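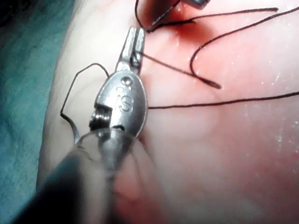
**How should the pad be moistened before a session?**

Mist it lightly with clean water and let it stand until the surface looks even. Add more during the session if the thread starts to drag.

## Section 2: Setting up the Pravero pad and closing a practice incision

This section covers laying out the pad, making the first closure, and cleaning up. The Pravero pad is for training only. Do not use it, or any needle or thread that has touched it, on a patient or an animal.

### Before you start

You will need:

- the Pravero tissue practice pad
- a surgical drape large enough to extend past the pad on all sides
- a needle holder and tissue forceps
- scissors for cutting thread
- dark suture thread with a curved needle attached
- Dinu practice blood (optional)
- a spray bottle of clean water
- a sharps container

Store the pad flat in its tray at 23 °C or below. A pad that has been kept in a cold room feels stiff and may tear at the edges of the incision. Let it come up to room temperature in the closed tray before you cut it.

> **Caution:** Suture needles are sharp at both the start and the end of a session. Keep the sharps container within reach and know where the needle is before you put an instrument down.

### Laying out the pad

1. Wipe the bench and spread the drape. Smooth out any folds in the area where the pad will sit.
2. Lift the pad out of the tray with both hands under it. Do not pull it up by a corner.
3. Set the pad on the drape with the smooth side up. The edges will curve down slightly on their own.
4. Mist the surface. Blot standing water with gauze.
5. If the pad is new, cut a straight incision through the top layer only. Stop when you feel the firmer layer below.
6. If you are using Dinu practice blood, place a small amount along the incision with the dropper and leave it for a minute.

**Note:** Practice blood stains the pad. A pink or red area will stay after rinsing and does not affect use.

### Placing interrupted sutures

1. Clamp the needle in the jaws of the needle holder, a little more than halfway back from the point.
2. Lift one edge of the incision with the forceps. Use only as much pressure as it takes to hold the edge up.
3. Enter the surface with the needle point straight down, then turn the needle along its curve so that it comes up inside the incision.
4. Pick up the needle again and pass it through the opposite edge. It should leave the surface at the same distance from the incision as it went in.
5. Draw the thread through until a short tail remains.
6. Tie the first throw and lay it flat. Bring the edges together until they touch, and no tighter.
7. Add the remaining throws, changing direction each time so the knot is square.
8. Move the knot to one side of the incision and cut both ends, leaving tails long enough to grip.
9. Start the next suture farther along the open part and repeat. 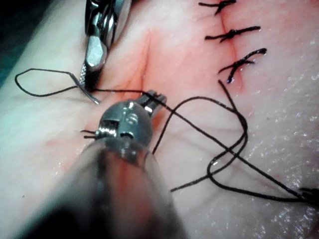

*Closed section of the incision, with tied interrupted sutures in black thread.*

Check each suture before going on to the next. The edges should meet without overlapping. If the surface puckers around a knot, the suture is too tight. Cut it out and place it again a short distance away, as the old needle holes are weak.

**Note:** Loose thread on a moist surface tends to stick and then catch on the instruments. Lay long ends away from the incision while you work.

### Cleaning up

1. Put the needle in the sharps container.
2. Cut each practice suture next to the knot and pull it out from the side with the knot.
3. Rinse the pad under cool running water. Do not use alcohol, bleach, or hot water.
4. Pat the pad dry and return it to the tray. Close the lid.
5. Wash the instruments with mild soap, open the hinges, and dry them fully before storage.

### When to replace the pad

Stoltosley tested this model to 1,229 needle passes spread over the full surface. Working in one spot wears it out much sooner. Turn the pad between sessions and start each new incision at least 2 cm from an old one.

Replace the pad if the top layer lifts away from the layer below, or if thread cuts through the edges under normal tension. Replacement pads and refill bottles are ordered through the Hendosville parts desk. Have the lot code from the underside of the tray ready when you order.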